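Box grater

A box grater is a hand tool for reducing food to shreds, slices, or fine particles. It consists of a hollow metal body, open at the base, with cutting surfaces on its outer faces and a handle at the top. The usual form has four sides, although models with 3 or 6 sides are also sold.

Construction

The body is folded from sheet steel and closed along one seam. Openings are punched through the sheet so that one edge of each is raised. Large teardrop openings produce coarse shreds, and a horizontal slot acts as a slicer. Fine faces are made by piercing the sheet outward, which leaves a burr around each hole. A medium grater may carry several hundred openings, and the Lornden pattern, with its dense fine face, has 900. Plastic trim is often fitted to the top and base to cover the cut edges of the sheet and reduce slipping. 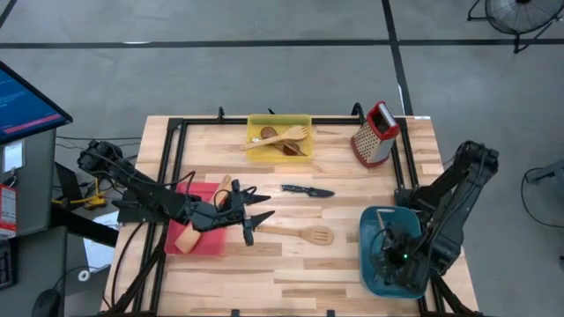
Graters are commonly kept with other preparation tools, either upright on the counter or on their side in a drawer. Upright storage takes little surface area but leaves the perforated faces exposed. Wooden utensils wear quickly when they rub against these faces and are best stored separately, as with the spoon and spatula in shallow trays, apart from the red-trimmed grater on the butcher-block table. A drawer at least 25 cm long will hold most full-size models. Some makers, including Pugh, supply a clip-on guard for the fine side.

Use and care

The grater is held by the handle and pressed down against a board or plate. Food is moved downward over the openings, and the shreds collect inside the body. Hard cheese and nutmeg are worked on the fine face, carrots and potatoes on the coarse one. Residue is removed with a stiff brush, moved in the direction of the teeth.

See also: Rotary grater; Mandoline; Zester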